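Company news | Storage and Packing

Lendora, Wednesday, July 31, 2024. Nosent has opened a small parts packing room in Lendora. Bright yellow shelving on two levels keeps caps, pegs and blocks within reach, and taped cardboard boxes are gathered in a tray on the carpet.
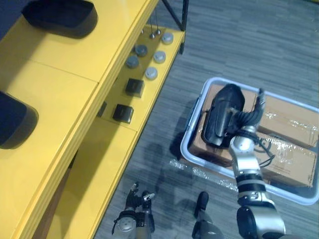

Who can order from the new room?
Any workshop with a Dillau account can order, and the smallest order is 30 pieces.

The room holds 1485 article numbers. The colour yellow was chosen in May together with our supplier Šimko, as small dark parts are easier to find on it. 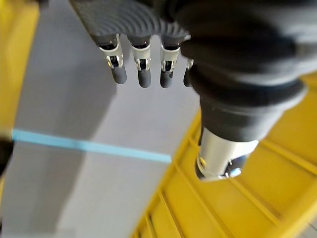
Branislav Ondrejka
Head of Packing, Nosent

"We wish that each customer receives the correct part in a clean box. Orders placed before noon will leave us on the same day."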